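**WUSTODDEN, Apr 28, 2026** — The Niltevance reuse store has brought in a written checking procedure for second-hand soft toys, replacing the informal sorting used since the store opened. The procedure applies to all plush animals, dolls with fabric bodies and fabric-covered cushions sold as toys. Books, board games and hard plastic toys stay under the old rules.

The change follows a review of the soft toy shelves that began in October. Staff opened every bag held in the back room and recorded the state of each item before it was priced. Of the 178 toys recorded, 19 were withdrawn from sale. Most of the withdrawals were for open seams, and the rest were for loose eyes or noses, or for filling that had gone hard.

Melahat Öztürkmen, who runs the textile side of the store, wrote the new procedure with Ekrem Ağca from the repair bench. It fills two printed pages and sets out the order in which a toy is checked, the tools to be used and the point at which an item goes to repair.

"The old method was that you gave it a squeeze and put it on the shelf," Öztürkmen said. "Two people could look at the same rabbit and price it differently, or one would bin it. We wanted the same answer on a Monday-morning sort as on a late shift."

### How a toy is checked

Each toy is first weighed dry and passed over a hand-held metal detector of the kind used in clothing work. The detector is meant to find needles, pins and broken wire. Any toy that sets it off twice is put in a lidded tub and opened at the repair bench.

Seams come next. The sorter pulls gently on both sides of each main seam, starting under the arms and along the back. A gap that will take the tip of a pencil counts as open. Toys with long pile or shaggy fur are parted by hand along the seam line, as the fibres can hide a split.

Eyes, noses and buttons are then pulled with a small spring gauge. Embroidered features pass without a pull test, but the stitching is looked over for loose ends longer than the width of a thumb. The same rule covers embroidered patches on the body.

Bows, ribbons and collars have caused the most argument. Under the first draft they were all to be cut off. Ağca objected that a bow is often the part a buyer likes, and that cutting one off tends to leave a bald or faded area in the pile. The final version keeps any bow that is sewn down through the middle and cannot be lifted at either end. Bows held on by glue alone are taken off.

Plastic fixings are handled separately. Shop tags, tag barbs, cable ties and similar straps must be removed before a toy reaches the sales floor, and the cut end must be checked for a sharp stub. Sorters use flush cutters and not scissors. A strap that passes under a bow or through the pile is followed by finger along its full length before it is cut, so that the seam thread is left alone.

### Washing and drying

Toys that pass go to the wash room. The store uses a Bendex drum machine on a cool cycle, with each toy in its own mesh bag. Velvet and velour trims are covered with a tied cotton cloth, a step added after several ribbons lost their nap in early trials.

Drying is done on flat racks with a fan. Tumble drying was dropped after long-haired toys came out matted. Drying now takes up to 8 hours for a toy with thick filling — longer than before, and the main reason the store expects fewer soft toys on the shelves over the next few weeks.

Furry limbs and tufted ends are brushed once dry, with a wire pet brush for coarse fibre and a baby brush for anything finer. The brushing is done last, just before pricing.

### Cost and stock

The gauge, detector, cutters and racks were paid for from a grant of 1,000 euros from the Sadeghi fund, which supports small reuse projects in the district. Running costs are met from sales. Prices for small toys are unchanged, and larger ones have gone up slightly to cover the longer drying time.

Eliseo Robles, who manages the shop floor, said customers had noticed the gaps on the shelves more than the procedure itself.

"People ask where the bears went," he said. "They are on the racks. I point at the door."

Repaired toys will carry a small paper label on a cotton loop naming the work done, such as a restitched back seam or a replaced eye. Labels on plastic barbs have been withdrawn from the soft toy section altogether.

Ilgın Kılıçarslan, who buys from the store for a playgroup, said the repair labels would be of use to her. She said she had previously restitched most toys at home before putting them out, whatever state they were in. She would like the label to name the filling too, where it is known. Öztürkmen said this was being looked at, but that many older toys had lost the sewn-in label that would give it.

A second point still open is how to treat toys with mixed surfaces, where a shaggy body is joined to a smooth velvety trim. The two parts dry at different speeds and take different brushes. For now they are washed as velvet and brushed as fur. Muammer Gündoğdu, who looks after the wash room, has asked for a separate rack for them.

Sorters have been asked to note colour, pile, trim and fixings in that order on the intake sheet. A typical line for a long-limbed toy would read: charcoal-grey, short shaggy pile; pale lavender-blue velvety bow; small pink embroidered patch; thin white plastic strap.

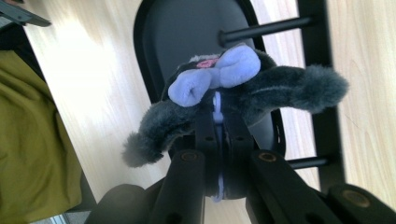
### Handing in soft toys

Soft toys can be left at the side entrance in Wustodden during opening hours. Bags should be dry and tied loosely. The store asks donors not to wash toys beforehand, and to leave any sewn-in labels in place. Battery packs should be taken out and handed over separately at the counter. Toys that fail the check are not returned; sound fabric and filling are kept for repairs.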